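How do star ratings work?

Have you ever looked over a grown-up's shoulder when they were shopping online and seen a row of little stars under a tablet or a pair of headphones? I used to think somebody very important sat in an office and decided how many stars each thing got. They don't! The stars come from lots of people, and a bit of maths.

Let's make it easy. Say there's a tablet called the Gunesik. Five people buy one, and each of them gives it a score from one to five. Their scores are 5, 5, 4, 4 and 2. To find the average, you add them all up (that makes 20) and share the answer out between the five people. 20 divided by 5 is 4, so the Gunesik gets four stars.

Now look at that lonely 2. One grumpy score pulled the whole lot down - without it, the average would have been 4.5. When there are only a few reviews, one person can make a big difference.

But what if the tablet had 498 reviews? One more grumpy person would hardly move the stars at all. So I always look at the little number next to the stars, the one that tells you how many people had a go. If the Vuraren has five stars from two people and the Haldane has four and a half stars from 426 people, I trust the Haldane's stars more. Two people might just have been lucky, or they might be best friends with whoever made it!

Averages can hide things, too. Some tablets get lots of fives and lots of ones and hardly anything between. The average comes out near the middle, even though hardly anyone thought it was middling. Reading the words helps here. Maybe the people who gave it one star all said the battery runs out too fast. If you only use your tablet on the sofa next to a plug, you might not mind a bit.

Some websites give marks out of 100 instead. Don't let that muddle you. A score of 80 out of 100 is the same as four stars out of five, just written another way. And 86 is a tiny bit better than four stars.

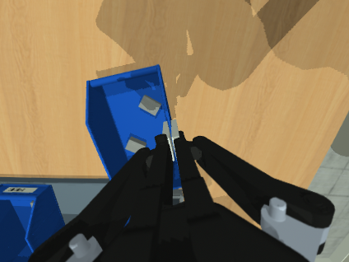
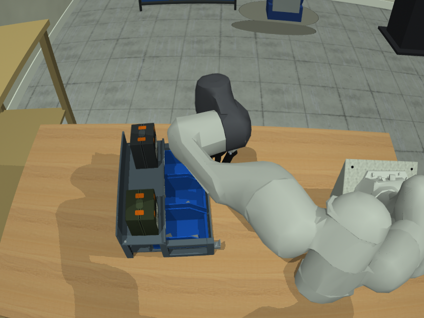
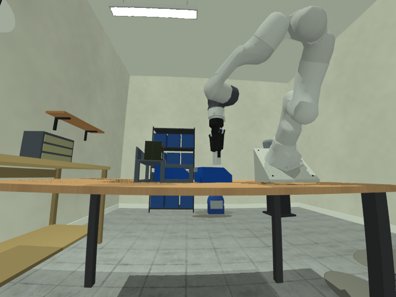
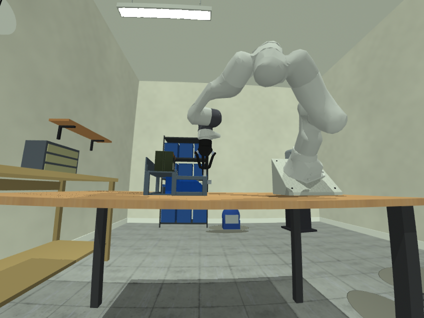 Sustudetti: My class tried this with pencil cases and we had one that got a 1 from a boy who just didn't like the colour. Should we have left his score out? I said no, because it was still what he thought, but half the class said yes.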